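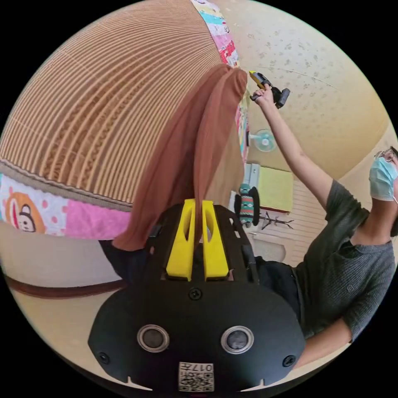
Number 017, yellow fingers up.

The phone rang at 6:52 in the evening, while I was draining pasta, and a recorded voice told me to stay on the line for a very special conversation with my congressman. I have lived in this district for eleven years and I'd never had a conversation with my congressman, special or otherwise, so I put the colander in the sink and stayed on the line.

For anyone reading from outside the Bralldale area, a telephone town hall works like a radio call-in show, except that it calls you. You can press zero to ask a question, at which point a young staffer picks up, asks what your question is, and types it into something. Then you wait. I pressed zero during the opening remarks, which I figured was early enough to get in ahead of people with manners.

The subject of the evening was the Litdale reserve center. If you've driven out past the grain elevator you know it, a long brick building with a flagpole and a parking lot full of trucks under canvas. The Army Reserve has had people drilling there since before my mother was born. Back in February word got out that the unit might be folded into a bigger one two hours south, and the building handed over to whoever would take it. Since then every elected person within driving distance has been deeply concerned. The mayor is concerned. Both candidates for county clerk are concerned, and the county clerk mostly does marriage licenses.

Congressman Tanner Gagnon opened by saying he was "laser focused" on Litdale. He said it again a couple of minutes later, with the stress on focused this time. He told us he had sent a letter. He had also co-signed a different letter that someone else sent, and he had asked for a briefing. He'd received the briefing and he'd found it "informative." I wrote these down on the back of an envelope, because I am the kind of person who takes notes on a robocall, and when I look at the envelope now it says letter, letter, briefing, laser.

Then the poll. They love a poll on these things. Press 1 if you think national defense is very important, press 2 if you think it's somewhat important, press 3 if you're not sure. I would like to meet the person who pressed 3. I pressed 1, since it was plainly the answer they'd come for, and my daughter, who was eating plain noodles by then with her fingers, asked if I was ordering a pizza.

We were told there were 1387 of us on the line. I don't know how they count. My neighbor Jamila Akanda was one of them and she says she put the phone down on the dryer and went out to deal with the dog, so she was there as a sort of moral presence. But fine, 1387, in a district where the last in-person town hall was held in the back room of a steakhouse and drew a crowd you could've fit in two minivans.

The first caller wanted to know about his mail. The second caller also wanted to know about the mail. (We have a mail problem, it's a separate post.) The third was a man from Lukberg who talked for so long about a bridge that the moderator had to thank him three times, each thank-you a little colder than the last.

Then they put on Marisol Yupanqui, and I sat down. She did nineteen years in the Reserve, a good part of it in that building, and she had obviously prepared. She said that 300 soldiers drill at Litdale, that a lot of them work hourly jobs, and that if you add four hours of driving to a drill weekend you'll lose the ones with kids first. She wanted to know if the congressman would vote against the defense spending bill if the move was in it. It was a yes or no question. She said so. "That's a yes or no, sir," she said, in the voice of somebody who has said "sir" in that exact tone before.

He thanked her for her service. He said the bill was a large bill. He said there was a lot in it, and that some of it was very good for this district, and that he'd be looking at the whole package when it came to him, and that he was (I had my pen ready) laser focused. And then we were on to a caller with a question about daylight saving time.

I do want to be fair here. It really is a large bill. I tried reading the summary afterward, on my phone, in bed, like a normal person with hobbies. The summary alone ran 417 pages. Litdale isn't mentioned by name anywhere that I could find. What I found was a paragraph about "realignment of underused facilities" and a table that sent me to a different table. Jarrah Goodwin, who used to work for the state legislature and now sells very good tomatoes, tells me this is how it's usually done. The decision gets made in a planning office someplace, the bill pays for a category of things, and everybody who voted for it can say they never voted to close anything. He's right that it's tidy. I'd been picturing a villain and it's a spreadsheet.

What bugs me is that there are people who'd argue for the move, and some of them have a point. The roof leaks. The trucks out there are not young. A bigger site has a proper range and a medical section, and a friend's son who drills down south already says the training is way better. I would have listened to a congressman who said that. I would have grumbled into my pasta, but I'd have listened. You can tell people in Litdale a hard thing. They've had winters.

My question never got asked, by the way. At 7:48 the music came up and the recorded voice invited me to leave a message after the tone. So I did. I asked what the letter said, the first one, and whether we could see it. I gave my number twice, slowly, the way my dad does.

The office called back, I'll give them that. A very polite person named Lucie Tremblay rang me at work and said the letter could be made available on request. I said I was requesting it. She said the request had to be in writing. I asked if email counted as writing and she went away to find out, and I listened to a piano for a while.

Email counts. I sent it from my desk before lunch, and got an automatic reply thanking me for my views on agriculture.

I'll put the letter up here if it comes. In the meantime the Dhillon library has a sign-up sheet at the front desk for people who want an actual town hall, with chairs. I was number 4. The pen is on a string and it barely writes, so bring your own.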